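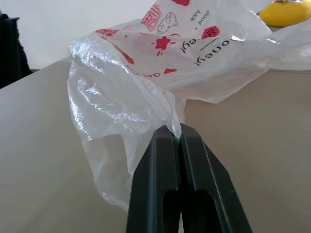
Vulteo has released version 4 of Gallow, its grasp planning software for two-finger grippers, with a new mode for thin plastic film and bags. Earlier versions planned every grasp around a solid shape, which left soft packaging to be scripted by hand. The new mode looks for a raised fold and closes the fingertips on it. A printed bag is a fair sample of the material: the film is clear enough in places to show gray through it, the creases throw bright highlights, and the lettering breaks up wherever the plastic folds over itself. Depth readings on a surface like that tend to have holes in them, so Gallow now relies more on the color image from the wrist camera when it picks a pinch point.

The company said the film mode was trained on 1088 recorded grasps, all made with thin bags and wrappers on tabletops. The software proposes several pinch points, ranks them, and sends the best one to the arm controller. If the fingers close farther than expected, the planner treats the attempt as a miss and moves to the next point on the list without a new scan.

Planning time for a single grasp is given as 300 milliseconds on a standard industrial PC. Vulteo said the same step took more than 200 milliseconds longer in the August test build, mostly because the older code rebuilt its surface model before each attempt. The model is now kept in memory and updated only where the image has changed.

Two other changes affect existing users. Grip force limits are now set per material instead of per gripper, and old configuration files have to be converted with a command line tool included in the download. The log viewer has also been rewritten. It now lines up finger position, motor current and camera images on one timeline, so a dropped item can be traced back to the moment the grip changed.

Gallow runs under Dasia, the company's motion control package, and can also be used with Ravn controllers through a separate driver. The Ravn driver does not support the film mode yet — Vulteo said it is working on an update but gave no date. Users on that driver can install the new version and keep using the rigid object planner.

The release is free for customers with a current support contract. Release notes and the conversion tool are on the Vulteo customer site.

Last updated: December 2019

4 shares
0 comments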